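Notas para a fala: prolongar a vida dos computadores de escritório

Abertura (sem slide)

Bom dia. Vou falar de uma decisão que quase todas as empresas tomam sem fazer contas: trocar os computadores de mesa a cada três ou quatro anos. Trabalho na compra e manutenção de equipamento e durante muito tempo também segui essa regra.

Perguntar à sala quem sabe a idade média das máquinas que tem. Esperar pelas mãos.

Slide 2. De onde vem a regra

O prazo vem da garantia e da amortização contabilística. Nenhum dos dois mede o estado da máquina. Na Bemar encontrámos computadores com seis anos a fazer o mesmo trabalho que os novos: folhas de cálculo, correio, faturação no navegador.

Slide 3. O caso Bemar

Parque de 300 postos. Contrato de substituição já negociado com a Iderik. Pedimos para adiar a assinatura até outubro e fizemos primeiro o levantamento. O que apareceu nos pedidos de assistência foi quase sempre o mesmo: arranque lento, falta de memória, ventoinhas com pó. Só 11 máquinas tinham avaria na placa principal.

Dizer devagar o número e deixar uma pausa.

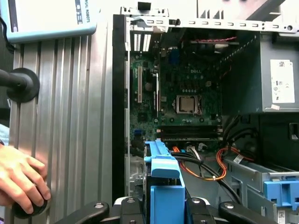 Slide 5. O que se troca e o que se deixa

Disco mecânico por disco de estado sólido: sempre, é a troca que o utilizador nota. Memória: só onde o registo mostra que falta. Fonte de alimentação: quando faz ruído ou quando a máquina reinicia sozinha. Processador: não mexer, o custo da mão de obra come a vantagem.

Se perguntarem por portáteis, responder que o cálculo é outro e que muitos modelos trazem a memória soldada. Não entrar em pormenores.

Slide 6. Inventário

Usamos o Helerix para registar peça a peça. Podia ser outra ferramenta ou uma folha partilhada. Importa que cada intervenção fique escrita no mesmo dia, com a etiqueta da máquina. Na Liyanage o registo era feito ao fim do mês, de memória, e tivemos de repetir o trabalho em dois pisos.

Slide 7. Custos

O orçamento de peças de reserva ficou em 3000 euros, à parte das trocas planeadas. Cada posto parou até 10 minutos para a limpeza, feita à hora de almoço. Mostrar a tabela e não ler as linhas todas.

Slide 8. O que correu mal

Encomendámos memória do tipo errado para um lote inteiro. Não avisámos a contabilidade da paragem e apanhámos o fecho do mês. Dois modelos ficaram sem atualizações de segurança do fabricante e saíram do plano. Esses foram substituídos.

Slide 9. Perguntas

Ter à mão a folha do levantamento. Se sobrar tempo, voltar ao slide 5. Quem quiser o modelo de inventário pode deixar o contacto na mesa da entrada.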